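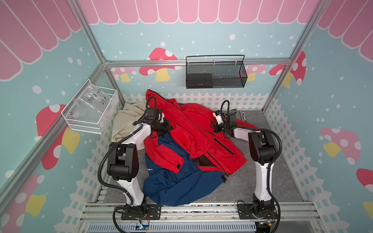

Progress report to the Ostico fund, 13 May 2020
Project: Brilum, care and folding of used jackets
Prepared by: Angelovski workshop

Dear colleagues,

This is our second report on the Brilum project. It covers the sorting and folding of donated outerwear, what we finished, what is late, and how the money was used. I tried to keep it short, but the part on folding is longer because you asked for it in your last letter.

**1. Jackets received and sorted**

In this period we received 439 garments, most of them jackets. Of these, 246 are sorted, checked and ready for packing. The others are still waiting for the check of zippers and cuffs, which takes more time than the folding itself. A zipper that stops halfway is easy to miss when the jacket is lying closed, so we now open and close every zipper one full time before the garment goes further.

We separated 17 garments for repair. Mostly the problem is the lower end of the main zipper. Two have a torn lining, and for one we did not find a matching slider yet. If we do not find it until the next report, we will change the whole zipper.

**2. How we fold**

In the first report we wrote that each jacket would be folded in the same way. This was too simple. A thin jacket without a hood and a jacket with a hood do not give the same package, and the boxes from Flindex have only one size.

The present order of work for a jacket with a hood is:

1. Lay the jacket flat, front side up, with the hood away from you.
2. Close the center zipper to the top. Close the pocket zippers also.
3. Fasten the cuff tabs, if there are any. Open tabs catch on the next garment and pull threads.
4. Fold the hood down over the chest and make it flat with the hand.
5. Bring both sleeves in across the front.
6. Fold the sides to the middle, then bring the bottom up to the hood.

Step 4 is where we lose the most time. The hood keeps its round form and it opens again when the sleeves are moved.

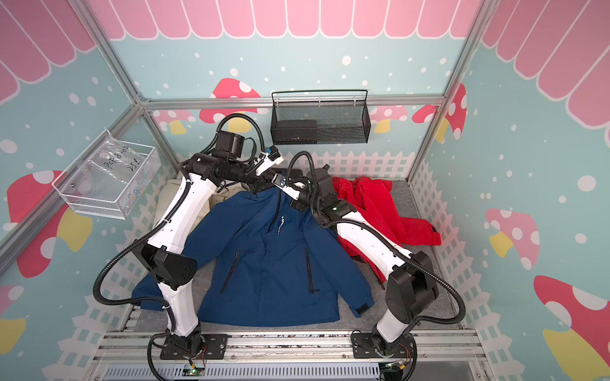 We tried also to fold the hood to the back before turning the jacket. The result looks nicer from the front, but the package is thicker at the neck and the lid of the box does not close well. We returned to the first way.

Dark jackets need one more look before they are packed. Lint and small threads from lighter clothes are very visible on navy blue, and almost not visible on red. For this reason we would like to keep the cream and white garments in a separate pile from now on. It is a small change, but it needs one more shelf, and I have put the shelf in the request below.

**3. What is late**

The printed care cards are not ready. The text is finished, but the translation of the washing symbols was not consistent and we sent it back for correction. Also the list of sizes is not complete. Many older jackets have lost the label, and we must measure them by hand -- chest, sleeve and full length. We have a table for this now and it goes faster than in the beginning.

We planned to deliver the first boxes before this report. We ask to move this to the next period. The other dates in the plan stay the same, and the final delivery is still in November.

**4. Use of the grant**

The money was used for boxes, replacement zippers and sliders, and washing. Washing was more expensive than planned, as padded jackets must dry for a long time and cannot be put together in one load. The boxes were cheaper than planned, and this covers most of the difference. No money was moved between the main budget lines.

**5. Requests**

- Permission to buy one shelf for light-colored garments, from the line for small equipment.
- Permission to order 8 extra packs of sliders. The sizes we have are too small for the heavy jackets.
- Your answer about the care cards: may we print them on one side only?

In the next period we will finish checking the remaining garments, complete the size list, and send you one packed box, so that you can see how the folded jackets arrive after transport.

With kind regards,
Angelovski workshop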